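About Udirura

Home | About | What we do | Bring us something | Contact

We mend, clean and rehome soft toys. That's the short version. Bears mostly, rabbits, a fair few dogs, things that were once a bear. From two rooms in Trimcombe, up the stairs past the dry cleaner's, ring the bell twice as the first ring doesn't always go.

Started as a Saturday thing in Ita's kitchen. Then her kitchen got full. Moved to Priston for a winter – cold, bad parking – and came to Trimcombe in March with a van load of stuffing and one good table. Still got the table.

How it works is simple enough. Every toy gets a ticket and goes on a tray. The tray goes on the table and we have a proper look before anyone picks up a needle. Seams, eyes, stuffing, smell. One toy, one tray, no mixing. We learnt that after a mix up with two grey elephants, sorry again to both familes.

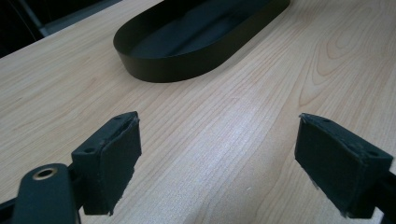 Sinéad Corrigan
Workroom lead

Sinéad runs the table. Pale wood, plain trays, good light, that's how she likes it. Nothing on it that isn't being worked on. Came to us from curtains and loose covers, can match a thread by eye and will tell you if yours doesn't. Ask her about the trays and she'll go on a bit. Low sides so you can get your hands in, rounded ends so nothing gets stuck in a corner. Buttons and beads stay put too. Before that we used baking tins.

The rest of us:

Ita Mac an tSaoi – founder. Does the post, the phone and anything with a squeaker in it.

Olga Aguiar – washing and drying. Hand wash only, no tumble dryer, please don't ask.

Bláthnaid Sheehan – faces. Noses, mouths, eyes that match. Keeps a tin of old glass eyes from Ersoy, the haberdasher's on the corner, who let us have the lot when they cleared the back shop.

Jeanine Verhoeven – rehoming. Finds places for the ones that come in with no one attached. Nurseries, waiting rooms, a care home or two.

What we can do. Split seams, restuffing, new pads, ears back on, missing eyes, general grubbiness. Most jobs take 2 weeks, longer before Christmas.

What we can't. Anything with a battery we can take out and put back but not mend. Fire damage no. Mould depends, send a photo first. 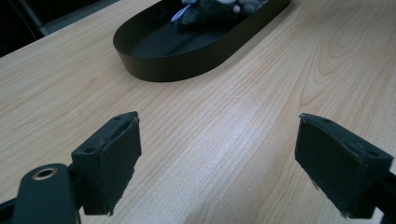
Dark plush is slower, by the way. Black thread on black fur, you lose the seam the minute you blink, so those get done in the morning when the light's best. Allow an extra few days. Same price though.

We've sent home 2772 toys so far, Jeanine keeps the book. Another 500 or so have gone to new places. Wait, Jeanine says exactly 500, as of this morning. Fine.

Bringing something in? Pop it in a bag with your name and number and tell us what it's called. We do use the name. If it has a favourite jumper leave that at home, less to lose. Small jobs start at £6, we'll ring with a price before we do anything and you can say no.

No need to wash it first. Realy, please don't.

Page last updated 08/09/2022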